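Selling at car boots – do you price everything up or leave it blank?

tinlid_jo
Did my first proper boot sale on Monday (the bank holiday one at Fasgate, the big field) and came home with less than I'd hoped. I hadn't put a price on a single thing. People picked stuff up, looked at it, looked at me, put it down again. Do you all use stickers? My sister says they put the hagglers off, but I felt a right lemon making up numbers on the spot.

Yevhen Holovko
Stickers every time. I do Fasgate and the smaller one behind the Paiva garden centre, and I've never once regretted it. Half of buyers are too shy to ask. Get there for six, pitch fee in coins, and don't let the dealers into your boot before you've got the table up.

mossop
Disagree, sorry. The second you write 2 quid on something you've told them the most you'll ever get. I leave it all blank and start high. Took 331 at my best one, though that did include a Worateck sewing machine which was most of it.

tinlid_jo
331! I made 20 and spent eight of it on bacon rolls. I think I took too much little stuff as well – phone cases, keyrings, fridge magnets, a whole tub of it from clearing the spare room. I've been going through what's left on the table tonight trying to decide what's worth taking again. The clown one makes me laugh so I might hang on to it.

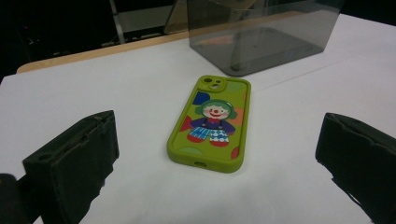
Yevhen Holovko says small bits want to go in a 50p box at the front, any two for 80p, and that he wouldn't waste table space on them. Kids stop for the box, parents stop for the kids, and then they see the better things behind.

mossop
Ok the box I do agree with. Stickers I don't.

gatepost
Depends on the field, surely? Fasgate gets a lot of browsers and they like a price. At Paiva it's nearly all regulars who'd haggle over a free newspaper. I've been doing it since 2000 and I sticker at one and not the other.

mossop
Fair enough, I've only done Paiva twice and it rained both times.

tinlid_jo
Right, so stickers for Fasgate, a box at the front, and fewer bacon rolls. One more thing – is a Stinik pasting table strong enough for books? Mine was bowing a bit in the middle by nine o'clock.

gatepost
No! Books on the ground in crates, spines up. I lost a full dinner service to a pasting table.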